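## 4. Collecting demonstrations for the plug task

In Section 3 we described the policy and its two heads. In this section we explain how the demonstrations for the plug task were collected, how they were cut into phases, and which labels were added by hand. The task is one of the two tasks in the Trinia set. The other one, folding a cloth, is treated in Section 6.

The plug task needs both arms. One arm has to keep the power strip in its place while the other arm brings a plug over a socket, aligns the prongs and pushes. If the strip is not held, it slides on the table with the first contact, and the force that we want to go into the socket goes into the sliding. In earlier work of our group (Mellor and Arai, the Treltmont report) the strip was screwed to a board. We decided to remove the screws, as a home robot will not find the strip screwed down, and we wanted to know how much of the difficulty comes from the holding arm. 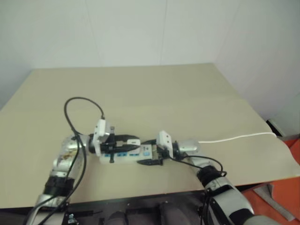

*Section 4: 5 min read*

**Figure 3a.** The two arms at the power strip. The left gripper has the white plug between its fingers above the strip, and the fingers of the right gripper are open around the right end.

### 4.1 Procedure

All episodes were recorded by teleoperation. The operator moves two small leader arms and the two robot arms follow them. We used two operators, and each of them had a practice period of one afternoon before the first recorded episode. The practice episodes were deleted and are not part of the set.

At the start of an episode the strip lies somewhere on the near half of the table. Its angle and position are changed by the operator between episodes, without a fixed pattern. We first tried to use printed marks for the start positions, but the operators began to aim at the marks and the variety became smaller than we wished, so the marks were taken away. The plug is given to the left gripper before the recording begins. Picking up the plug from the table is a different problem and we do not study it in this paper.

The operator then does the following:

1. bring the right gripper to one end of the strip and close it;
2. bring the plug over the chosen socket;
3. turn the wrist until the prongs agree with the openings;
4. lower the plug and push until the plug stops moving;
5. open the left gripper and move it upwards.

Steps 1 and 2 may be done at the same time. We did not forbid this, and the operators did it more and more as they became faster. It had an effect on the labels that we discuss in Section 4.3.

In total we recorded 309 episodes. After the removal of episodes with a dropped plug or with a lost connection to a leader arm, 200 episodes remained for training. Episodes where the first push failed and the operator tried again were kept. We believe they are valuable, because a policy that has only seen clean insertions does not know what to do when the prongs land on the plastic between two openings.

### 4.2 The holding arm

A natural question is whether the holding arm should be learned at all. One could write a simple script: find the end of the strip, close the gripper, wait. We built such a script (called Abugri in our code) and compared it with the learned version. The comparison is in Section 5.2, but two remarks are useful at this point.

First, the place of the grasp matters more than we expected. When the holding gripper is close to the chosen socket, the strip rotates less under the push, but the two grippers have little room and the wrist brackets can touch each other. When it is far away, there is much room but the strip acts like a lever. The operators found a compromise without being told, and they did not choose the same one. One preferred to grasp the very end of the strip. The other moved inwards when the far socket was the target.

Second, the operators pressed the strip downwards a little while they held it. The script did not do this in its first version. When we added a small downward motion after closing, the script improved clearly, and the remaining gap to the learned arm became smaller. 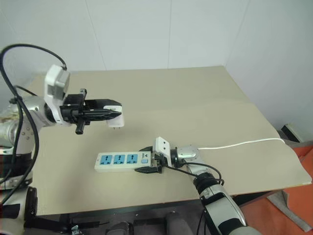
**Figure 3b.** The right gripper is closed on the end of the strip while the plug is held in the air with its prongs down.

The pose of the plug is also of interest. Its body is kept upright by the fingers and the prongs point to the table, so the final approach is mostly a vertical motion. We asked the operators to reach this pose early, before the plug is near the strip. In the first recorded episodes this instruction did not exist, and the plug was often turned at the last moment, directly over the socket. In such a case the fingers cover the prongs in the head camera view for a part of the turn, and the policy had trouble to learn from it. We did not remove these early episodes but gave them a lower weight in training.

### 4.3 Phase labels

Each episode was divided into four phases: *hold*, *carry*, *align* and *push*. The limits between the phases were set by hand by the second author, using the video of the head camera together with the gripper signals. The start of *push* is the first frame in which the plug touches the strip. This is sometimes hard to see, and for the difficult cases we used the motor current of the left wrist as a second source.

The phase *hold* caused the most discussion. In the beginning we said that *hold* ends when the right gripper is fully closed, and *carry* begins after it. Since the operators often moved both arms together, the two phases overlap in many episodes and a single limit between them is not correct. We finally allowed the two arms to have their own labels. The right arm has only *hold* and *keep*, and the left arm has *carry*, *align* and *push*. The phase head of the policy was changed in the same way, with one output for each arm.

To check the labels, a part of the episodes was labelled a second time by the first author, who did not look at the first labels. We count two labels as equal when they differ by less than half a second. By this measure 95 per cent of the limits were equal. Most of the remaining differences are at the start of *align*, where the motion changes slowly and no clear event exists. We do not think a better rule is possible from video only, and in training we therefore smooth the target around this limit.

### 4.4 Known limits of the data

The set was collected with one type of power strip, on one table, in the same room. The table covering and the strip are both light in colour, and we can not say how the policy behaves when the contrast is stronger. The cord of the strip was left free on the table and its shape differs between episodes, but it was never placed in the way of the arms.

The plug was always in the left gripper. We tried to mirror the data to obtain the opposite case, but the result was poor. The sockets and the switch of the strip do not look the same after mirroring, and the prongs do not fit a mirrored socket in every orientation. The mirrored data was not used for any result in Section 5.

Finally, we have no force sensor in the wrists. The motor current gives a rough idea of contact, but its noise is large when the arm is stretched. The episodes with the strip far from the robot are therefore less reliable in the *push* phase. In the release of the data they are marked with the field `far_reach`, and the file format follows the one of the Baritz set, so existing loaders can be used with small changes.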